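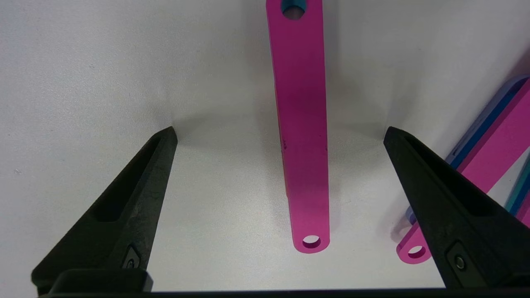 Wrist view and head view disagree on bar angle when pieces overlap

Posted by Zewditu Kumsa, 8 February 2023
Category: Perception and planning

Our laboratory at Gullwood is preparing a letter-building task in which a two-arm station arranges flat colored bars and red C-shaped pieces to spell a word. The planner, Jusach, receives one pose per piece from the head camera and a corrected pose from the wrist camera before each grasp.

The correction is reliable for a bar lying alone. It fails when bars overlap. A magenta bar whose far hole shows teal underneath is reported as two short pieces, and the planner then requests a grasp at the wrong angle. We mask the table at any value above 42 below full white (255). Should the mask be changed, or should the fitting step be replaced?

Head view of the letter layout

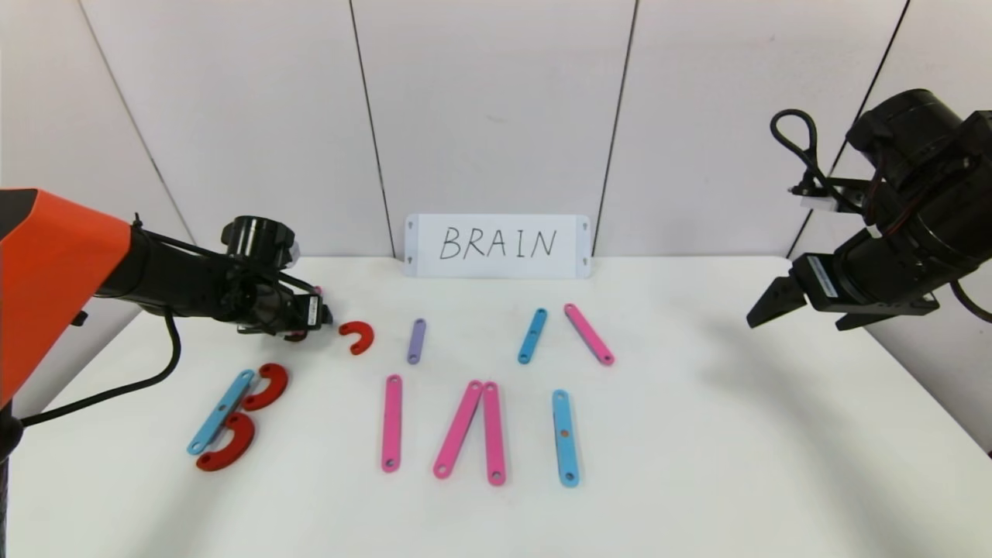 Replies

Tatiana Šimek
The mask is not the principal fault. Your fitting step appears to assume that both holes show the table. I would recommend the following changes.
Fit the outer outline first, using the rounded ends, and treat the holes as optional evidence.
Segment by hue before brightness. The side face of a bar may differ in color from its top, and shadows on a white table will pass a brightness test.
Reject any wrist correction that turns the piece by more than the planner's grasp tolerance -- and request a second view in that case.
We made the same changes at Dromport in August, with 800 labeled wrist images for tuning. A set of 3000 brought no further benefit.

bhatt_user
Set the exposure lower. This worked for us.

Zewditu Kumsa
Thank you both. Lower exposure reduced the false shadow regions but did not join the split bars. The outline fit is now in our test branch. One matter remains open -- the C-shaped pieces have no straight axis, and the fit sometimes returns them facing the opposite way.

Tatiana Šimek
For those, please compare the center of the filled area with the center of the bounding box. The offset gives the side of the opening.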